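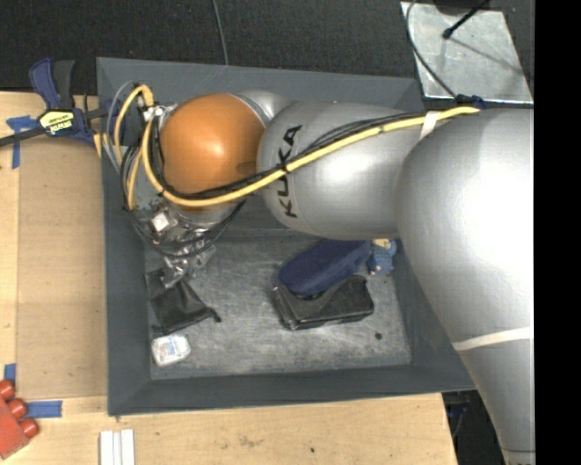 Graue Wanne auf Holztisch befestigen, ohne zu bohren

Delali Dramani
Hallo zusammen, ich habe einen hellen Holztisch, auf dem dauerhaft eine quadratische graue Wanne mit hochgezogenem Rand steht. Darin sortiere ich Kleinkram: ein dunkelblaues Stoffteil, ein kleines weißes Kunststoffgebinde mit buntem Etikett und was sonst so anfällt. Die Wanne verrutscht mir immer wieder. Bohren möchte ich nicht, der Tisch wird noch anderweitig gebraucht. Bisher liegt blaues Malerkrepp auf der Platte, und am Tischrand sitzt eine Klemmzwinge. Der Boden der Wanne ist schon ziemlich verkratzt, eine neue wollte ich deshalb aber nicht kaufen. Was nehmt ihr für so etwas?

Danang Wattimena
Krepp ist zum Markieren gut, zum Halten weniger. Ich würde so vorgehen: Tisch und Unterseite der Wanne entfetten, trocknen lassen, dann eine Antirutschmatte auf Maß schneiden, ringsum einen Zentimeter kleiner als die Wanne. Bei mir hält das seit August. Wenn es fester sein muss, zwei Holzleisten an gegenüberliegenden Seiten anlegen und mit Zwingen am Tisch spannen. Unter die Backen ein Stück Karton, sonst gibt es Druckstellen. Gegen die Kratzer hilft Schleifpapier mit 800er Körnung, nass, aber matt bleibt die Fläche trotzdem.

Gangate76
Doppelseitiges Klebeband, fertig. Geht halt schlecht wieder ab.

Delali Dramani
Danke, ich probiere erst die Matte. Klebeband lieber nicht, die Platte ist nur geölt.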